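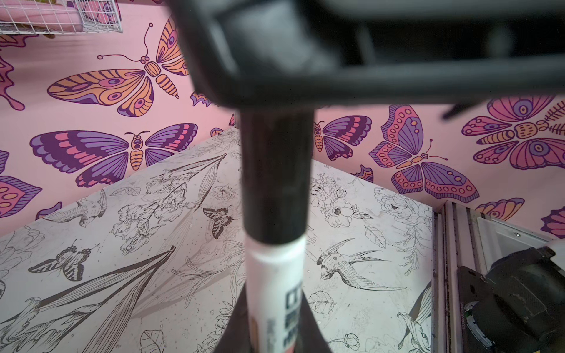
Yeshi Jemal has spent most of this spring teaching two robot arms to deal with felt-tip pens, and she will happily talk about it until the coffee runs out. She started at Lemaire in April, fresh from a job in stage lighting, and now looks after the recording sessions for a project called Mornuvus.

The idea is to let a learning system pick up a two-handed job from examples. A person steers both arms through it, start to finish, and everything gets saved: the joint positions, the views from the wrists, the view over the table. One run like that is called an episode. The team wants 3,000 of them before training the full model, and when we spoke they had 600.

"I thought I'd be bored by the second day," Jemal says. "And then you get hooked! You do a handover from the left arm to the right, and it's a bit clumsy, and you think, okay, I can do that so much better. Then it's dark outside."

Handovers are her favorite part. One gripper holds the marker, the other comes in to meet it, and for a moment both have to agree on where it is. Beginners tend to let go early. Majdi Awad, who wrote the recording software, asked her to keep some of her slower saves in the set, the ones where the marker slipped and she caught it again.

"That was a big lesson for me," she says. "I was throwing out anything ugly. Majdi said, no, please, how is it going to learn to recover if you never show it trouble?" 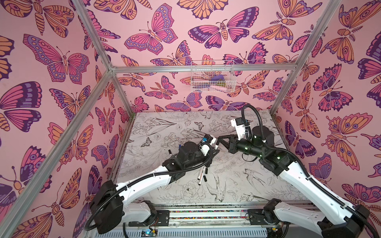 She is just as keen on the butterflies. The walls around the arms are pink and covered with them, and the tabletop is a mass of inked flowers and birds. Lærke Holst picks the patterns, and they get swapped between batches so that the model can't lean on one plain background. "Lærke came in with this paper under her arm and I laughed out loud," Jemal says. "A white marker on a black-and-white drawing, with a hummingbird right there next to it. It's hard! My own eyes get lost in it sometimes. I love it."

A good session gives her 268 episodes, with breaks, and up to 7 of those get flagged when she plays them back. Mostly it's her own hesitation she flags, long pauses where she was deciding what to do. The model would copy the pauses too.

Next on her list is a second operator. Sawsan Shboul begins training with her soon, and Jemal is curious to see a different pair of hands in the data. "She's left-handed," she says. "I can't wait to see what she does with the caps."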